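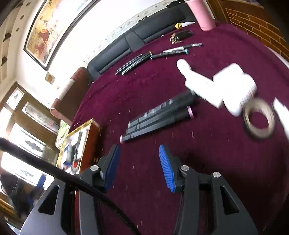

NOTES, SLIDE BY SLIDE

Slide 1. Leave it up while people find chairs
Say hello. Thank Birthe Bjarnason for the slot and the coffee, in that order. Title is "What Was On the Floor." Don't explain the title. Talk runs 15 minutes, 12 if I skip the keys.

Slide 2. The method, such as it is
Everything small in the living room goes down on the carpet before any of it goes anywhere else. Ours is maroon, which forgives a lot but will swallow a black marker whole after sunset. Do it in the afternoon.
Sitting on the sofa to "supervise" is how I lost most of November.
(Pause. Inger will laugh. She was there.)

Slide 3. Pens
Back to the first picture for a second. Markers side by side in a bundle near the front, pink caps at both ends of it. Over toward the sofa, the other pens and markers, black, silver, white, in something that would like to be a line. I call the first lot sorted and the second lot aspirational.
Rule: test every pen on the back of an envelope. One stroke. If you find yourself scribbling in circles and breathing on the tip, it's dead and you're in denial.
Ask the room: who has put a dead pen back in the drawer? Wait for hands. Put mine up first.

Slide 4. Tape
One roll of masking tape, beige. Tape is not stationery and it's not tools, and in our house it has been evicted from both drawers. It now lives on a hook by the back door. Troels thinks this is wrong and may say so. Let him, but keep it short.

Slide 5. Keys and the little black pouch
(Skip if Yogesh is holding up the clock.)
Keys never go in the "later" pile. Try them in every lock you own, then label them. The Osdale shed key spent 1095 days in a cookie tin. Three years of climbing in through the window.
Pouches: open them. People move a zipped pouch from shelf to shelf for ages out of pure good manners.

Slide 6. Homework
One carpet, 10 minutes, no sofa. Handouts are by the door. Bring back the pens.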